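Kitchen tips for people recording robot demos

I collect practice runs for a robot arm in a simulated kitchen. You steer the arm through a chore, the run gets saved, and a model learns from the pile later on. I'm at 2,612 saved runs now, and these are the habits I'd pass along to anybody starting out (or anybody as sloppy as I was in August).

Sort your chores before you sit down

I do one kind of chore per sitting. Doors with doors, drawers with drawers, stove knobs on their own. My hands get into a groove and the runs come out a lot smoother. I tag everything in Damero while it's fresh — I used to leave the tags for the end of the night, and I once mixed up 77 of them. Never again!

Keep the wobbles, toss the naps

If the arm misses a handle and you bring it back around and get it, save that run. The model needs to see a recovery now and then. What I do throw out is any run where I sat there thinking for 12 seconds with the arm parked. Plan your path first, then hit record.

Swap the kitchen often

New cabinet color, new countertop, different stove, every 19 runs. I keep a sticky note on my monitor with the layouts I've used, since they all blur together by dinnertime.

Cabinet doors: come in from the side

Upper cabinet doors gave me fits. Line the wrist up next to the handle, go slow, and think about where the door is going to swing before you pull. Leave the arm some room on the open side so it doesn't get boxed in by its own elbow. And watch your view! With a door hanging open over the counter, it's easy to lose track of food sitting right underneath, like the round brown bun-looking thing in this layout with the sage-green cabinets.

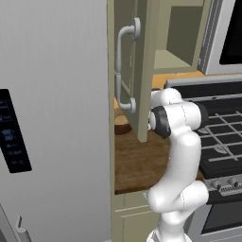
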